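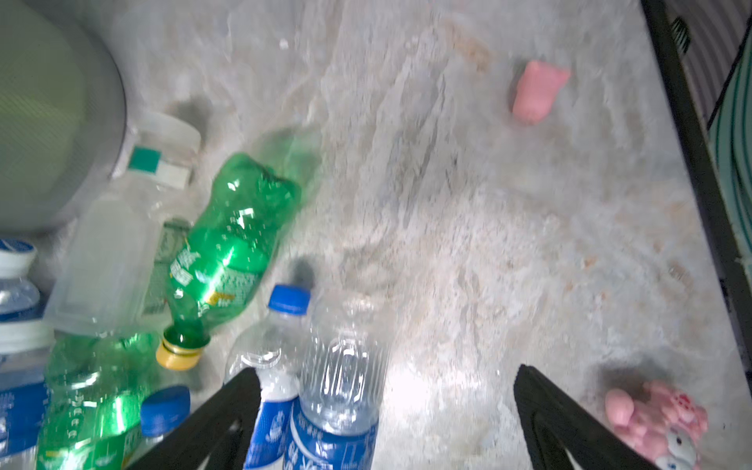 4. First pickup session

Read this section before you switch the arm to Auto. It was written by Iker Arrieta for people setting up the Clesel floor pickup kit on their own, and it does not always agree with the leaflet in the carton. Where the two differ, try both and keep what works for you.

The leaflet says the kit "clears any household floor." We would not go that far. It picks up a lot of empty bottles. It also leaves some behind, and on shiny floors it can reach for a patch of light with complete confidence.

4.1 Before you start

1. Park the base and lock both wheels. The leaflet treats the locks as optional. Use them.

2. Check that the fingers close evenly. Open and close them three times from the Manual screen. If one side lags, go back to section 3 and repeat the zero step.

3. Wipe the wrist camera lens with a dry cloth.

4. Look at the floor through the wrist view. On marble or glossy tile you may see a bright glare right where the fingers are about to go. Close a blind or move a lamp until the glare shifts. Lowering the exposure setting helps a little, though less than the menu text promises.

5. Set the reach limit to 70 cm. The slider goes higher, but grip accuracy at full stretch was poor on both of our units.

CAUTION: Keep hands, feet and pets outside the reach limit while the arm is live. The soft stop works on contact. It does not see you coming.

4.2 Choosing what to pick up

6. Open the Targets tab and turn on Bottles only. Leave Jars and Tubs off for the first session.

7. Turn on Ignore toys if there are any on the floor. Then check the outlines yourself. Small pink plastic toys and plush ones were both skipped in most of our runs, but "most" is a weak word if it happens to be a favorite.

8. Tap each outline on the screen and confirm it. A green soda bottle is usually outlined well, even a crumpled one. Clear water bottles are harder. If two lie close together, the software may draw one outline around both. Tap Split and drag the line between them.

NOTE: Clear plastic over pale, veined marble is the worst case we know of. The sales page for the kit lists "full transparent object support." Boonsong Duangkaew ran 51 attempts on clear bottles for this guide and had to correct the outline by hand in more than half of them.

9. Furniture legs need a keep-out zone. Draw it wider than the leg. The arm plans for its fingers and seems to forget about its wrist.

4.3 Running the pickup

10. Set grip force to Low. Thin bottles fold under Medium, and a folded bottle tends to slide out on the way up.

11. Press Start and let the arm take one bottle. Do not queue the whole floor yet.

12. Watch where the fingers land. They should close across the body of the bottle. If they close on the cap, tap Retry and choose Across body.

13. When the first three pickups have gone cleanly, turn on Queue.

14. If bottles are piled against each other, start with the one on top or the one nearest the open floor. The automatic order picks the largest outline first, and that is often the wrong choice.

CAUTION: Do not run the kit on bottles that still have liquid in them. The rated load is 800 g, but that figure is for a rigid block held at the center. A half-full bottle shifts as it tilts.

4.4 If it goes wrong

Error 717 (target lost). Usually glare, or a clear bottle. Redo step 4, then step 8.

Fingers close on nothing. The depth reading is off. Run Floor Check from the Manual screen. If it fails twice, move the base a short way and run it again.

Arm stops above the target and waits. Somebody has left the confirm prompt open on the tablet. This accounts for a good share of the "faulty arm" calls.

Same bottle dropped again and again. Pick it up yourself. You will be done sooner.

4.5 About the Smart Tidy upgrade

Smart Tidy is a paid add-on that sorts items by type after pickup. We left it off for everything in this section. The trial version put jars in with bottles, and turning the sensitivity up made it slower without making it any better. Get the basic pickup working on your own floor for a couple of weeks before you pay for it. Settings for the trial are in section 7.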